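Umard Bench Notes
4/10/18
Thread, 12 posts

1/ People keep asking me whether a robot can do repair-shop work yet. Short answer: parts of it. Long answer follows, limited to desktop PC teardown, the only chore I have numbers for.

2/ The job as a shop defines it: tower comes in, side panel off, pull memory, cards, drives and power supply, sort them, send the shell to scrap. A trained person does this without thinking about it. Most of the trouble is hidden in the "without thinking" part.

3/ Finding the parts is close to solved. With a camera on the wrist and decent light, our software locates an expansion card or a drive caddy well enough to plan a grasp. Shiny surfaces still cost us. A bare metal cover reflects whatever is above it, and the depth estimate goes soft right where you want it.

4/ Getting to the parts is harder. A case was laid out for human fingers, which are thin, padded and bend in useful places. A gripper needs clearance on both sides of whatever it grabs, plus clearance for its own knuckles on the way down. Cables take up most of that clearance. 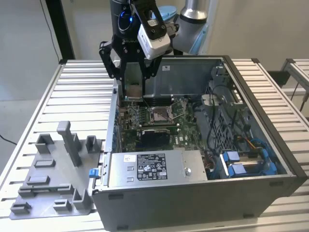
5/ Then the pull itself. Cards and memory sit in friction-fit slots with latches. Lift straight and the force is modest. Lift a few degrees off and the edge connector binds, the force climbs, and the controller has to decide whether it is winning or bending a board. A person rocks the card. We had to write the rocking motion by hand.

6/ Numbers from the February run: 300 attempted removals, all part types mixed. 46 needed a person to step in. I count any touch as a step-in, including nudging a cable out of the way. Some groups don't count that. I think they should.

7/ Of those 46, 34 were cables. Not screws, not vision, not grip strength. A loop of wire sits over a latch, the gripper closes on both, and the pull either stalls or takes the wire with it. Cloth and laundry people will recognize this problem.

8/ Tool-free cases help more than any software change I made this year. Plastic latches and slide-out caddies suit a robot. One thumbscrew in an awkward corner costs more time than the rest of the drive cage put together.

9/ Fixtures help too. We print ours. A part set down in a known place at a known angle is a part you don't have to find again. The Skirker people prefer bins and re-detect everything on the way out. It works, but they pay for it in cycle time.

10/ On speed: a person beats the arm by a factor of 6 on a case neither has seen before. On a batch of the same model the gap narrows a lot. If your shop gets pallets of one office machine, do the math again. If it gets whatever people bring in, keep the person.

11/ For home use, no. Nondden and Zürcher both show household demos and I have watched both closely. Same pattern: good on rigid objects in known spots, poor on anything that sags or tangles. A kitchen drawer is closer to a PC case than I would like.

12/ Next up is a cable-aside move: push the loop away with one finger, hold it, work with the others. It runs in simulation. On the bench it currently fails on stiff bundles, and I'll post the force traces when I have a full set.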